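Skutiline changes parcel measuring rules at Kodholm hall

Soft mailer bags handled at Skutiline's Kodholm sorting hall will be measured lying flat from July, under a revised bench procedure issued to shift leads last month. Boxes and tubes are not affected.

The change concerns the dimensioning step, where a parcel is placed on a flat platform beside the belt and its length, width and height are recorded before it moves on to sorting. Rigid boxes give nearly the same reading each time. Plastic bags do not. A bag with loose contents can be folded, bunched or stood on its side, and each position gives a different volume.

In a trial run at one bench, 869 bags were measured twice by different shifts. In 93 cases the two readings put the bag in different price bands. Most of the mismatches came from height. Folded ends and trapped air accounted for 58 of them, according to the trial notes, and the rest were put down to bags placed at an angle to the platform edges.

Under the new procedure, the bag is laid with its longest side parallel to the ruled edge of the platform. Contents are spread by hand until the bag rests without support. Loose ends are flattened, not tucked under. The reading is taken only after the bag has been released. A bag that hangs over the edge of the platform is moved back onto it, and if it is too long to fit, it goes to the oversize table and is measured by tape.

Labels must face up where possible. Bags with a printed panel on one side may be turned once to find the label, but should not be rolled along the bench.

Dénes Szilágyi, who drafted the procedure, said the time allowed per bag had been raised to 10 seconds. The belt speed stays the same. A second measurement is required when the height reading looks wrong for the contents, and the first reading is then deleted from the record.

The benches themselves stay as they are, with the platform set in the middle of the green work surface and the conveyor running along the right side.

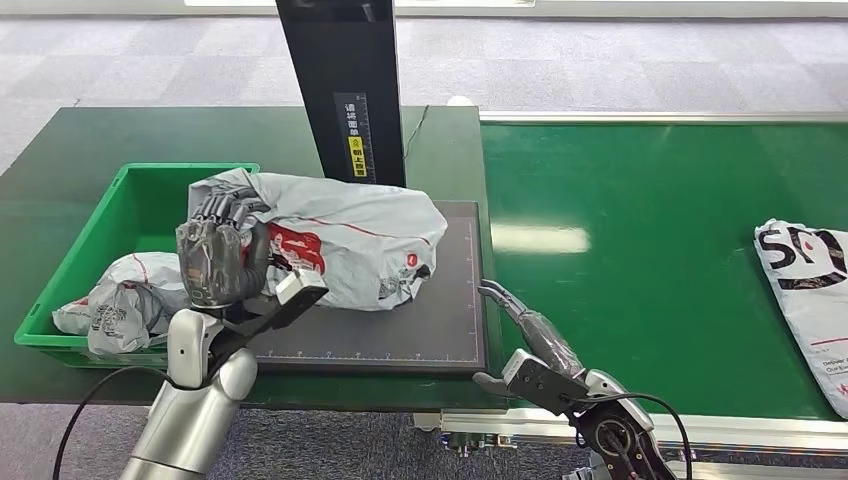

Agata Greco wrote in response to the notice that the flat rule would help with clothing but do little for bags holding several small boxes, which settle differently every time they are put down. She asked for a separate category for mixed contents - or at least a wider tolerance between bands.

Skutiline said the price bands would not be changed this year. Mismatch figures will be collected again in the fall, and the Szénási depot will use the old procedure until then.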